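Home | Projects | Bench Notes | Reading List | About | Contact

I have spent the better part of this winter thinking about laundry, and I'm having the best time.

If you've been reading for a while you know that Nevora is the name I gave my folding project. The goal is simple to say out loud: pull a garment out of a bin, lay it on the table, fold it, put it on the pile, go back for the next one. A child can do it (badly, and under protest). Getting two robot arms to do it means showing them, over and over, with as many different shirts and towels and starting messes as you can stand. So that's the work right now. Very little code, a lot of folding.

I used to think of collecting examples as the chore you get through before the fun part. I've completely changed my mind. Every session I learn something about cloth that I would never have picked up from reading papers, and most of it ends up changing how I teach the next batch.

Take the way you start a fold. When I began, I'd grab whichever corner was closest and pull. It worked for me, because I can see the whole shirt and I've been dressing myself for decades. But the recordings were a mess! Sometimes the left arm went first, sometimes the right, sometimes I changed my mind halfway and let go. A policy trained on that learns to dither. It would hover over a sleeve, drift toward the collar, drift back, and I'd be sitting there yelling at the screen like it was a football game.

Now I have a house style. Flatten first, then sleeves, then the body, and if the shirt comes out of the bin in a ball, one arm pins while the other looks for an edge. Same order every time, even when a shortcut is staring at me. 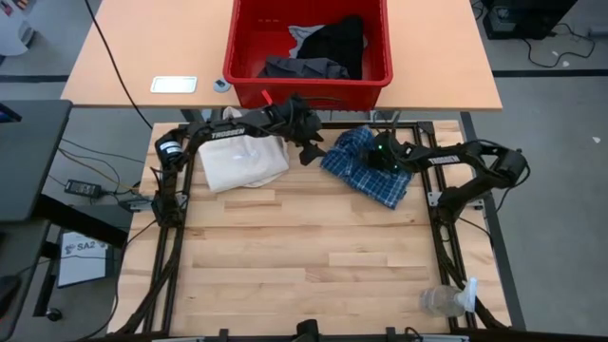
Posted 8/12/24 in Bench Notes, by the author of this blog

Plaid is my favorite thing to teach with, by the way. The checks show you right away when the fabric is twisted, so when I play an episode back I can follow a bit of sleeve through the whole fold and see where it went wrong. Plain cream cloth is the opposite. It's lovely to handle and terrible to review, especially against a light wood table, where an edge can just melt away if the lighting is soft. I keep both kinds in the rotation on purpose. If I only recorded the easy ones I'd have a robot that could fold one wardrobe, mine, on a sunny day.

A few things I do differently than I did in February:

I throw the clothes in. I used to place each piece in the bin with some care, and the model got very good at picking up clothes that had been placed with some care. Now I turn my back and toss. The starting piles are uglier and the training set is so much better for it.

I keep the failures, or at least the interesting ones. If I drop a corner and pick it up again, that stays in. A recovery is worth a lot! The first versions of the model had never seen a dropped corner, so when it dropped one it simply carried on folding the air. What I do throw out are the episodes where I was tired and sloppy the whole way through. You can tell. The grippers start bumping the table.

I write the label before I record. "Fold the shirt, start from bunched" goes in the log first, then I do it. When I labeled afterward I'd get to the end of an evening with a string of nearly identical clips and no memory of which one was the one where I tried something new.

I stop at 64 episodes. That's my limit for a day, and I came to it the hard way, by going well past it one Saturday and then deleting most of the extra. Driving two arms at once is tiring in a way I didn't expect. Your shoulders go first, then your patience, and patience is what you're really recording.

The log itself lives in a little tool I call Zovasau, and I keep threatening to clean it up and share it. It's a table and a few buttons. It stores the garment, the starting state, how it ended, and a free text box where I complain. The free text box turned out to be the most useful column by a mile. Searching for "slipped" gave me a whole group of episodes where I'd closed the gripper too early, and once I'd seen them side by side I could fix the habit in an afternoon.

As for numbers, I'm at almost 2000 episodes now, spread over shirts, towels and a growing family of pants (pants are hard, and I'll save that for another post). A couple of you asked whether that's enough. I don't know! It's enough that the towel folding looks good to me most days. It isn't enough for shirts with long sleeves. My plan is to look at where the current model hesitates and record more of exactly that moment, instead of piling on more full folds that start out fine and stay fine. Last time I tried this I recorded six short sessions of nothing but grabbing the second sleeve, and the change was bigger than anything I'd gotten from a month of general collecting.

Evaluation is the other half, and I've been lazy about it. I had a bad habit of running the model a few times, picking the run that made me happiest, and calling it progress. I've switched to a fixed test. Six starting piles, described on a card, and I rebuild them as closely as I can before each round. It's slow and a bit dull, and rebuilding a random heap of shirt from a card is a funny way to spend a Sunday, but now when I say a version is better I can point at something.

Next up is Lerkska, my name for the second stage, where the arms have to decide for themselves what they've just picked up. Until now I've been telling the model what the garment is. I'd love for it to grab a dark bundle, lift it, give it a look from the head camera and know whether it has a towel or a T-shirt. I already have a guess about what it'll take, and the guess is more recordings of just the lift, with the cloth hanging and nothing else happening. Those are quick to make, so I can get a good pile of them before bed.

If you're collecting your own data for cloth, I'd love to compare notes, especially on sleeves. Leave a comment and tell me which fold order you settled on. Mine is written on a sticky note, and I'm still open to changing it.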